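Household Textiles, Unit 7: Fibers, fillings and care

These notes go together with the lecture and do not replace it. The samples stay in the drawer in the Erndale room, please put them back in their sleeves.

1. Why we speak about fiber before fabric

Students often say "cotton" when they mean a kind of weave, and "satin" when they mean a kind of fiber. Satin is a weave. It can be made of silk, of polyester or of cotton, and each one behaves differently in the wash. So in this course we always name the fiber first, then the construction, then the finish.

Cotton and linen come from plants. They take in moisture easily and they can bear a hot iron. Wool comes from an animal and it felts when heat, water and rubbing act together. Polyester takes in very little moisture, dries fast, and softens if the iron is too hot.

2. Weight

Fabric weight is given in grams per square meter. A light curtain cloth may have 54, a common bed sheet is heavier, and a cloth for chair covers is often over 260. Weight alone does not tell you the strength. A loose heavy cloth can tear sooner than a dense light one. In the exercise with the Tomum samples, many of you last year wrote that the heaviest piece is the strongest, and this was wrong for two of them.

3. Fillings

A filled article has a shell and a filling, and they must be judged separately. The usual fillings are down, wool, cotton wadding, polyester fiber and foam pieces. Polyester fiber comes back to its shape after pressing, but it makes lumps with the years. Cotton wadding becomes flat and dries slowly. Foam should not go in a hot dryer.

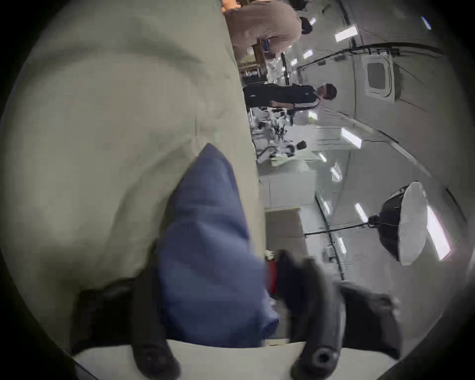 Which part of a filled article decides how it should be washed?

The more delicate part decides, and this can be the shell or the filling. If a strong cotton shell holds a wool filling, you must wash it as wool. When the shell can be removed, you treat each part by its own label.

4. Shrinkage test

Cut a square of 200 millimeters on each side and mark the grain direction with thread. Wash, dry flat, and measure again along both directions. Write the loss in percent, warp first. Do not iron before measuring. The method is the one from the Prikham workbook, chapter 4, only the drying is different.

For next time: read the pages on finishes and bring one care label from home, copied by hand with all symbols. Questions about the test report go to Prodromos Xenos, before the end of February.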